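The Hanthorpe Comparison

The Office of Equipment Review at Camdale occupied the second floor of a building that had once been a seed warehouse. Its function was to determine which of two or more machines the regional clinics should be permitted to buy. It did not purchase machines itself, and it did not repair them. It issued findings, and the findings were bound in gray covers and sent by courier to the Directorate.

In April the Office received instructions to compare two grippers. The first was the Hollenstein parallel gripper, which had been in service for many years and was regarded as adequate. The second was the Tukik, a newer model with a softer fingertip and a controller that adjusted its own closing force. The clinics wished to use one or the other for restocking first-aid boxes. The Directorate wished to know which.

Flurina Aebischer was appointed examining officer. She had served in the Office for most of her working life and had signed more gray covers than any other person then employed there. It was understood that this would be her last comparison. Her successor had not been named, and a memorandum on the third page of her file suggested that the position might be absorbed by another department.

The procedure was set out in the Hanthorpe Protocol, which every officer was required to know. Each gripper was to attempt 700 placements. A placement was counted when an article had been lifted from the table, carried over the wall of the box, and released inside it without visible damage. An article dropped outside the box was recorded as a loss. An article crushed, torn, or bent was recorded as an injury. The protocol used that word, and no one in the Office had proposed another.

Miss Aebischer began with the Hollenstein. She sat at the observation desk from eight in the morning until the lamps in the corridor were switched on, and she entered each result by hand. The Hollenstein closed to the same width at the same speed on every attempt. It was good with bottles. It was poor with anything soft, and it had a habit of catching the corner of a plastic bag and carrying it a short way before letting go. By the end of its allotment she could tell from the sound of the motor whether an attempt would be a loss, and she found that she had begun to write the letter L before the article fell. She struck out two such entries and initialed the corrections, in accordance with the rules on amendment.

The Tukik was slower. On its first attempts it touched each article, withdrew, and touched it again before closing. The manufacturer's notes described this as a calibration behavior. Miss Aebischer wrote in the margin of her log that it appeared courteous. She then considered the remark, judged that it had no place in an official record, and ruled a line through it, which under the same rules had to be initialed as well.

The difficulty arose at attempt 1137, counting both grippers together. The article was a roll of gauze. The Tukik touched it, withdrew, touched it again, and did not close. It remained in position with its fingers open. The controller reported no fault. The force reading was normal, the camera reading was normal, and the arm held itself perfectly level above the roll for the remainder of the afternoon.

The protocol provided for a gripper that failed and for a gripper that succeeded. It made no provision for one that waited. Miss Aebischer telephoned the Directorate and was advised to restart the controller and enter the attempt as a loss. She replied that nothing had been lost. The official at the Directorate agreed that this was so, and repeated the advice.

She did not restart it that day. She put on her coat, extinguished the lights over the table, and then, for reasons she did not enter in the log, turned them on again. When she returned at seven the following morning the roll was in the box. The counter had advanced by one. There was no injury to the article.
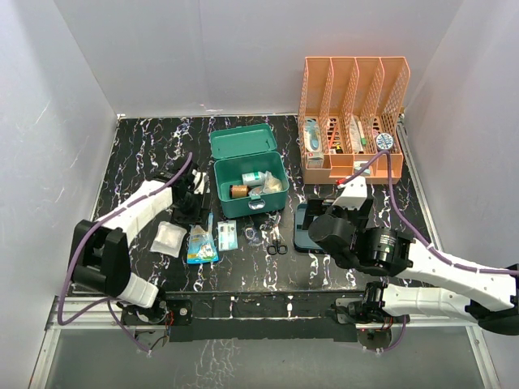

The finding had to be completed by the end of the month, and Miss Aebischer drafted it at the observation desk instead of in her own room. She had reached the section headed Conditions of Trial, where the officer is obliged to state how the articles were presented. She had written this section so many times that she ordinarily copied it from the previous volume. On this occasion she looked up and wrote what was before her. The green box stood open at the center of the table, with a white bottle lying on its side within it. The packets were set out in a loose row in front, and beside them the scissors, with their points toward the box. The orange organizer was at the back wall. She read the paragraph over, and found that it was longer than the protocol recommended and that she did not wish to shorten it.

Under Results she gave the figures for both grippers. Under Recommendation she wrote that the Tukik was suitable for the purpose, and that clinics adopting it should allow it sufficient time. The Directorate returned the draft with a query beside the final phrase, asking that the time be specified in seconds.

Miss Aebischer consulted the log. She replied in a letter of one sentence that the examining officer had been absent at the relevant moment and was unable to say.

The finding was bound and issued as number 3302. The phrase was allowed to stand.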